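Call for Participants: Label Legibility Study, Over-the-Counter Packaging

Skuton is recruiting adults to take part in a study of how people read dosage text on small bottles. The work is run from our Widomley office and supports a revision of our internal type size guide.

Who can apply

Adults aged 18 and over who read English without help. Glasses and contact lenses are fine; bring the pair you use for reading. We need 153 participants in total, and a share of the places is held for people over 65. Applicants who work in pharmacy, packaging design or printing are not eligible.

What is involved

One visit, lasting up to 100 minutes with a break. You will read printed labels at 4 light levels, answer short spoken questions on dose and timing, and complete a near vision check. No medicine is taken at any point. Label stock is supplied by Brana and carries made-up product names.

Payment

Participants receive a flat fee, paid by bank transfer after the visit. Travel within the county is refunded on receipt of tickets or a mileage form. Partial visits are paid pro rata.

Data

Answers are stored under a participant number. Contact details are kept in a separate file and deleted when the study closes. Audio is recorded during the question section only.

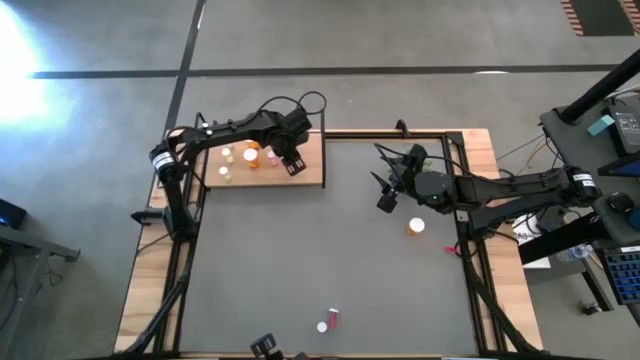

Small bottles with white caps, orange and pale yellow.

How to apply

Send your name, age group and daytime phone number to Lenka Charvát, study coordinator, at the Widomley office. State whether you need step-free access. Sessions run through August, with the first visit each day at 9:00 a.m.

Questions about eligibility go to Blažena Paulík. Applications close when all places are filled.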